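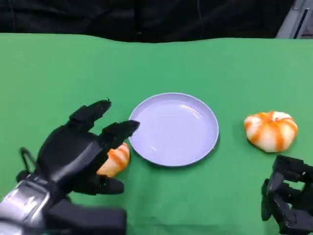 Squash for supper again

We grew 16 squash last year and I am still cooking my way through them. They keep well in the back bedroom with the window open a crack.

I cut them in half, scoop out the seeds and roast them face down until a knife goes in easily.
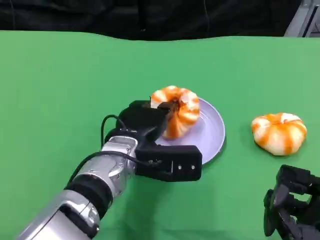
Orange and white stripes on a lavender plate.

My brother Fraser says soup is the only thing to do with them. I like them mashed with butter and a little nutmeg. 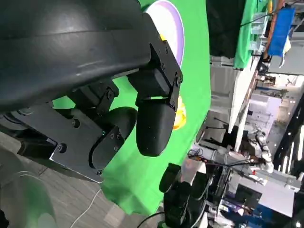
by Isla Geddes

Rhona gave me seeds for a kind called Truditz, which she saved in October. I'll start 3 of them indoors this week and put the rest straight in the ground in May. Last year the slugs got most of the early ones.

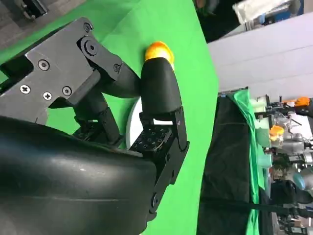
Dark gray metal, up close.

If you have a good way to use up the seeds, leave it in the comments.

Last updated 14 April 2020
3 comments
This site uses cookies. OK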